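Fiche de contrôle – collecte de démonstrations en simulation
Projet Verndale, environnement « cuisine »
Contrôle du mercredi, 14 h 30
Responsable du contrôle : Blandine Le Goff
Opérateur : Haris Dervishi

1. Poste de téléopération
Arrêt logiciel accessible à l'opérateur : conforme.
Retour en position initiale entre deux épisodes : conforme.
Pause obligatoire toutes les 2 heures : conforme, registre signé.
Câble de la manette fixé au bureau : à reprendre. Le serre-câble est manquant.

2. Paramètres de la scène
Graine aléatoire enregistrée avec chaque épisode : conforme.
Limites articulaires identiques à celles du bras réel : conforme.
Collision active sur les plans de travail : conforme.
Collision active sur les objets au sol : non vérifiée, reportée au prochain contrôle.

Commentaire : la position de départ doit laisser la pince ouverte, doigts vers le bas, sans contact avec le mobilier. Le bol blanc et le petit objet rond noir posés sur le plan de travail en marbre doivent rester à portée du bras. Tout tirage qui ne respecte pas ces conditions est écarté avant l'enregistrement.

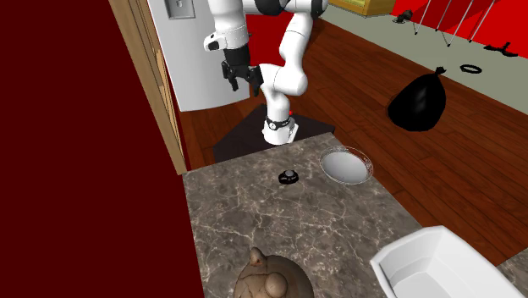 Jocelyn Talavera demande que la règle d'écartement soit appliquée par le script et non par l'opérateur. Selon sa remarque, deux personnes placées devant le même tirage ne prennent pas toujours la même décision, et le jeu de données en garde la trace. La demande est acceptée ; la modification est confiée à Spyros Atanasov.

3. Données enregistrées
Épisodes déposés sur le serveur Hodero : 3360.
Épisodes rejetés à la relecture : 189, dont la majorité pour saisie incomplète.
Consigne en langage naturel présente dans chaque fichier : conforme.
Horodatage commun aux images et aux commandes : conforme.
Échecs conservés dans un répertoire distinct : partiellement conforme. Certains fichiers portent encore l'ancien préfixe.

Commentaire : les épisodes rejetés ne doivent pas être supprimés. Ils sont transmis à Stavros Kneževič avec le motif du rejet, saisi dans le champ prévu à cet effet.

4. Actions à mener
Remplacer le serre-câble du poste. H. Dervishi.
Renommer les fichiers d'échec. H. Dervishi.
Vérifier les collisions au sol sur un lot de 200 épisodes. B. Le Goff.
Intégrer la règle d'écartement au script de tirage. S. Atanasov.

Avis : poursuite de la collecte autorisée, sous réserve de la vérification des collisions au sol avant la fin de décembre.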